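Right, bed runners. I have questions and I've had them since Friday.

I'm halfway through doing up the spare room and every single advice page says the same thing: get a runner, it "finishes" the bed. Finishes it how? It was a bed already. It had a duvet on it.

For anyone who's been spared this, a runner is a strip of fabric that lies across the foot end and does nothing. It doesn't keep you warm. You take it off at night and put it on the floor. In the morning you pick it up off the floor and put it back on the bed you sleep in.

Na-rae Yeo says it's to protect the duvet from shoes and suitcases. Who is getting into bed in shoes, Na-rae.

Farmont want more for theirs than I paid for the duvet and both pillowcases. Trellaris do one that's cheaper, but the reviews are all people saying it slides off. Four stars, "slides off". What does it have to do to get three?

I'll be fair to the look though. White duvet, wide grey runner over the end, padded grey base, and a light under the bed for some reason.

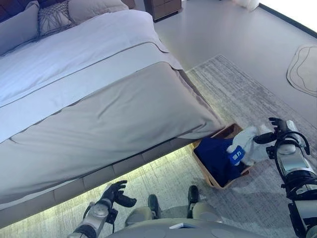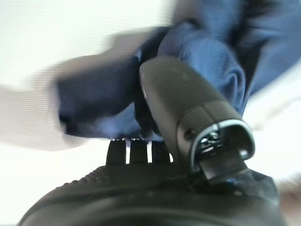
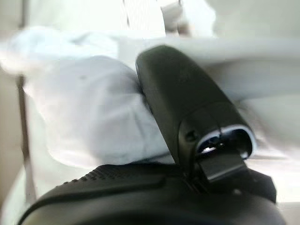

I don't hate it. I went in wanting to hate it. The grey does pull the base and the duvet together, and I'd probably think "nice hotel" if I walked in on it with a bag in my hand.

But look at the foot end. Folds and wrinkles where it hangs down. So now there's a second thing to straighten every morning, and I already don't straighten the first thing.

The under-bed lighting I'm less sure about. It's a yellowy green. I'm told it's for finding your way to the loo at 5 in the morning. I've been finding my way to the loo for years with one hand on the wall.

It'd also light up whatever you've shoved under there, and in my house that's the good suitcase, the bad suitcase and a fan.

Then the cushion. One patterned cushion, net sort of pattern, in between two plain pillows. I'll allow one. My sister-in-law's spare bed has 12 and you have to find somewhere to put them all before you can lie down. I ended up sleeping next to a wall of them.

Gil-soo Yang has replied to say a folded blanket does the same job and you can use it as a blanket. This is the first sensible thing anyone's said to me about bedding since August.

Tried it just now with the old wool one from the airing cupboard. Folded in thirds, laid across the end, tucked in at the sides. Looks fine. Bit lumpy on the left — I think that's the label.

Someone's asking if wool will mark a white duvet. No idea. Mine's a sort of oatmeal these days so I doubt I'd spot it.

Still want to hear from anyone who has bought a proper runner and kept using it past the first month. Not "it's in the cupboard for when we have guests". On the bed, today.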